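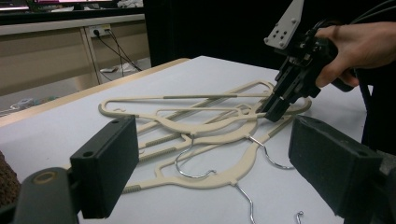 Do you really need a capsule wardrobe?

I have now read enough capsule wardrobe guides to recognize the shape of one from the first paragraph. The writer used to have a packed closet and nothing to wear. Then came a long weekend, a pile of clothes on the bed, and a new life in oatmeal and navy. There is usually a link to a linen shirt.

I tried it anyway, in April, mostly to find out whether I was being unfair. I think I was being a little unfair. Not very.

The plan I followed came from a paid newsletter called Larkora. It wants you to pull out everything you own, sort it by season, and keep only what goes with at least 3 other pieces. Sounds reasonable. Then I got to my rain jacket, which is orange and goes with nothing, and which I wear whenever it rains. By the rules it should go. I kept it, and after that I had trouble taking the rules seriously.

The color part

Every guide tells you to choose a palette. Larkora sells a quiz for this, and the quiz told me I was "soft autumn." I took it again by a window and was "cool summer." When I wrote in to ask which result to trust, I got a friendly message suggesting I book a session.

Most people I know already dress in a narrow band of colors without paying for it. Look at what's in your laundry this week. There's your palette.

The money part

This is where I get cranky. The pitch is that you'll spend less, and the same pages are full of shopping lists. Skamora has a "starter capsule" that is a boxed set of basics, and Flenetti has one that looks the same to me with a different collar. If I already own five T-shirts, why does my simpler life begin with buying two more?

The cost-per-wear math bothers me too. You take a pricey coat, guess you'll wear it up to 2000 times, divide, and call it cheap. I have never worn a coat that many times. The coat I wear most has a torn pocket and was bought secondhand, and it never needed any arithmetic to get itself worn.

What did work

A few things, and I'll give them their due. Trying on every pair of pants in one afternoon was miserable and useful. Three pairs didn't button. They had been taking up room for years on the strength of my good intentions, and I don't miss them at all.

I also stopped keeping "someday" clothes in with the daily ones. They live in a bin under the bed now. If I go digging for something, it comes back out. So far that has happened once, for a funeral.

And I quit saving the good sweater. It's a gray one from Virág, bought on a trip, and I'd been treating it like a museum piece. Now it has a small coffee stain on the cuff and I wear it all the time.

None of that needed a palette or a boxed set. It took an afternoon and a couple of trips to the donation place, where the line of cars suggested that plenty of other people had been reading the same guides.

I canceled Larkora before the summer edition came out. They offered me half off to stay.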